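Door furniture

Door furniture is the friendly old name for all the bits and pieces fixed to a door so that people can open it, shut it and keep it shut, from the grandest knocker down to the humblest latch. The town of Brurnik, long fond of its ironmongers, still had 13 of them trading in one street.
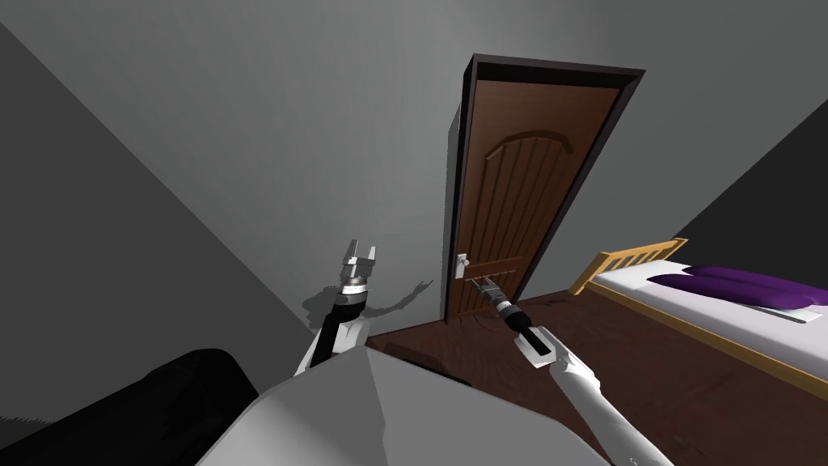

Levers are far kinder to sore hands than knobs, wrote one reader of the Turcotte trade handbook, and many householders have come round to the same view over the years.

Knobs have kept their admirers all the same, and the Cerkau pattern book lists 68 of them, in brass, china and glass, with a good deal of loving detail about screws.

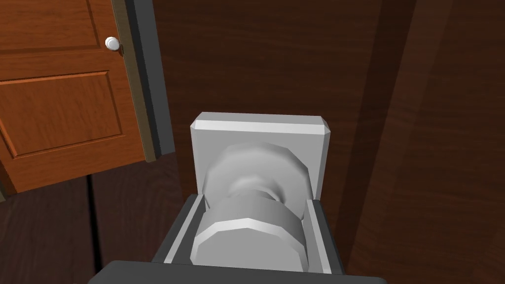
According to Nilix, a loose knob nearly always wants a new grub screw and hardly ever a new spindle. Older spindles were often threaded, and spares for these can still be found at the June fair in Brurnik.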